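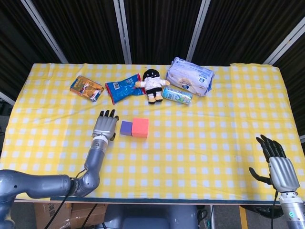 # Orkotard five-finger hand (pair, left and right)

I've had a pair of these on the bench since June, swapping them back and forth with the Andik two-jaw gripper I used to recommend to everybody. The short version is that I've stopped recommending the Andik for mixed household bits, and I'm selling the Orkotard hands through this page now, so take my cheerfulness with a pinch of salt!

What I like most is how they cope with soft things. Foam blocks, crinkly snack bags, a plush doll, a packet of wipes - the fingers close around them without me fiddling with the force setting every time. The Andik either squashed a foam block flat or let it slide out (and it hated the doll). Drink cans lying on their side are harder. The thumb wants to come in a bit lower than you'd think, and I still lose one now and then if the cloth underneath rucks up.

**What you get**

- One left and one right hand, wrist adapters fitted
- Two cables, 900 mm each
- Spare fingertips, 4 per hand
- Printed setup sheet (the wiring diagram is tiny, ask me for the big one)

**Fitting them**

They bolt straight on to the Warnar arms. Mine took some 19 minutes a side, and most of that was hunting for the right hex key. Leave a decent loop of cable at the elbow before you clip it down, or it'll tug when the arm reaches across. If you've got a different arm, send me the flange pattern first and I'll check.

**Controllers**

I tried both hands on the Warnar box and on the Delaunay. The Delaunay is quicker to set up and the finger movement looks smoother to me, but it does drop the right hand if you start the two sides together. Start the left one, wait for the light, then do the right. Firmware 7 was meant to sort this and hasn't on mine.

**Stock and returns**

Updated 12th September: pairs are in, single lefts are on back order. You can send a pair back if you don't get on with it, just keep the box and don't cut the cable ties off the adapters. Worn fingertips aren't covered, I'm afraid.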